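9/1/26 - Mostex is putting out a new bench rulebook for robot picking cells, and I'm pretty chuffed to be the one telling you! It's called the Bikine Code, it runs to 13 pages, and you can read the lot for free.

I wrote most of it with the crew at Zusham, after years of seeing every shop label, clamp and mark out its cells in its own way. We've kept it to 8 rules in everyday words (no law degree needed). Before anyone signs off a cell, they check the bins, the cabling and the floor marks, and they write down what they found. 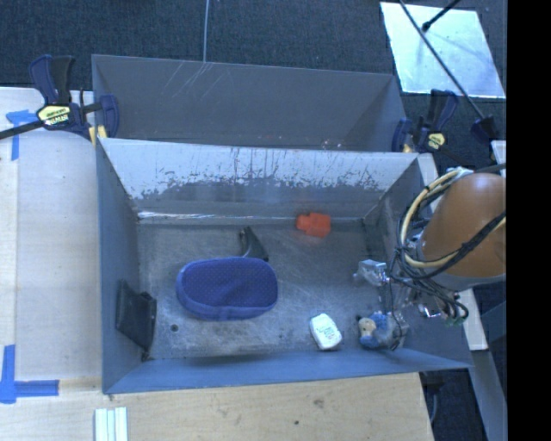
Rule 3 is my favourite, and it covers how you fix your bins. Bins get clamped to each other or to the bench, every time, even for a quick trial. I like a bar clamp on each side, like the navy and black ones gripping the grey metal bins, and blue tape on the work surface for your marks. Got a gripe or a better idea? Send it to Mostex before the end of July and I'll read it myself.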